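Prisach two-arm cell back in service after cable rework

The two-arm handling cell at the Prisach test hall returned to normal running in February following a rework of its wrist camera cabling and a full recalibration of both arms. The cell is used by Ernurlow for trials on flexible parts, mainly short cable assemblies, and had been limited to single-arm operation while the fault was traced.

The fault first showed as dropped images from the right wrist camera. The controller logged 115 dropouts over one week of running, nearly all of them with the wrist turned close to the end of its travel. Loubna Ghoneim, who is responsible for the cell, said the pattern pointed to the cable and its plug before anything else was opened up.

"The camera worked on the bench and the port worked with another camera," she said. "When we put the arm through the same wrist movement by hand, the image went at the same angle each time. After that we stopped looking at the software."

On inspection, the cable was found to be too short between the camera bracket and the first tie point below the joint. At full wrist rotation it pulled on the plug. The replacement run is 620 mm from plug to first tie, with the slack carried in an open loop over the joint. The left arm had shown no fault but was given a new cable of the same length so that both sides can be served from one spare.

Baptiste Tessier carried out the mechanical work. The camera brackets were removed, the mating faces cleaned and the screws refitted with a light thread lock. He also checked the fixings on the common mounting base and retightened two on the right-hand side that were below the set torque.

Recalibration took up most of the second day. Each arm was referenced singly, and the offset between the two was then measured with a touch probe at 20 points on the table. The largest error after correction was 0.4 mm, against a limit of 0.5 mm set by Ernurlow for cable work. Camera alignment was checked last, as any movement of the bracket makes earlier values void.
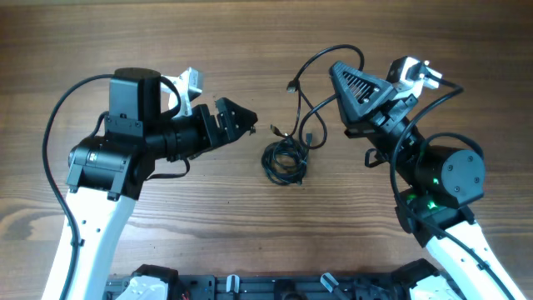 The Prisach cell with a USB cable on the table between the two grippers.

Acceptance was by repeated pick and hand-over of a loose cable, a task chosen for the amount of wrist movement it calls for. The cell completed 1,144 cycles over four shifts with no camera dropouts. Eleven cycles ended in a missed grip. These were put down to the position of the cable on the table and are not counted as faults under the test plan, which was drawn up by Josiane Riviere.

Kettler, which supplied the replacement cables, has been asked to quote for a version with a right-angled plug. This would reduce the side load at the bracket but needs a change to the strain relief, and no date has been set. Until then the straight plug stays in use.

The maintenance sheet for the cell has been changed as follows. Cable loops on both arms are to be looked at before the first run of each shift, with the wrist turned slowly to both ends of its travel and the camera image open on the screen. Bracket screws are to be checked monthly. The offset between the arms is to be measured again after any collision stop, or after removal of either wrist.

Fabian Marti has updated the controller so that a dropped image now stops both arms and records the joint angles at that moment. Previously only the arm with the lost image was stopped, and the angles had to be worked out from the motion log.

A second cell of the same layout, at Wundness, will receive the new cables at its next planned stop. Mireille Moulin is the contact for users with time booked on either cell. Bookings at Prisach that were moved during the work have been given new slots, and users should check their start times, as the morning session now begins at 8.30 to allow for the cable check.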